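Skip to content Home News Galleries Visits Contact

Open Day at the Flisine Robot Workshop

Saturday, February 22, 2025 | By the Galleries Desk | 3 min read
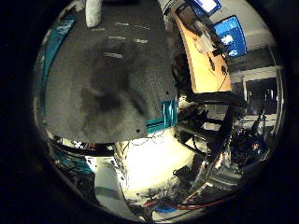

Do you need to book a place for an open day like this one?

Most people just walk in. Booking is only required for groups of 6 or more, and schools are asked to write ahead so that a guide can be set aside for them.

Two monitors were on beyond the wooden tabletop, with thin dark cables lying across the wood. The teal bracket and rail are next to the dark gray textured surface, which has short white marks on it.

Flisine opened its workshop to the public for one day, as it has done every winter since moving into the old Kerr building. The doors opened at 10 in the morning and closed at 4. By the end of the day the desk had counted 258 visitors, more than last year and enough to fill the parking lot by lunchtime. Overflow parking was across the road, on the gravel behind the Purance warehouse.

The workshop develops handling tasks for small companies that pack and sort goods by hand and want to hand over part of the work. A typical customer has one packing line and a few people on each shift. Staff said that most first calls are about cost, and that the second question is nearly always how much floor space is needed.

Visitors went around in groups, starting with a short safety talk in the lobby. Bags and coats stayed on the racks there. Children had to be with an adult the whole way, and the guides asked everyone to keep behind the floor line whenever an arm was powered up. Each tour took up to 40 minutes, with the last part left open for questions.

Many of the questions were about jobs. The guides said that two of their customers had kept the same number of staff after putting in a robot and had moved people to checking and shipping. One visitor asked about a customer that had not, and was told that it does happen and that Flisine does not make that decision.

Others wanted to know how a new task gets taught. The answer was that it takes a lot of repeats. For one sorting job the team recorded 2,702 tries over several weeks, and the first 1,000 were thrown out when the part being sorted was redesigned. The guide who told this story had done a good share of them.

Gimemum, the planning software written in the workshop, was covered in a separate talk at 11 and again at 2. The talk was aimed at people who already run machines of some kind, and the later session was full. A printed handout is still available at the front desk during office hours.

Coffee and sandwiches were served in the lobby. The elevator was in use all day, and the side entrance on the parking lot has a ramp. Two scarves and a child's glove were left behind and can be picked up at the desk.

The next visiting day is planned for May, with shorter tours and an evening session for people who work during the day. The date will be listed under Visits when it has been set.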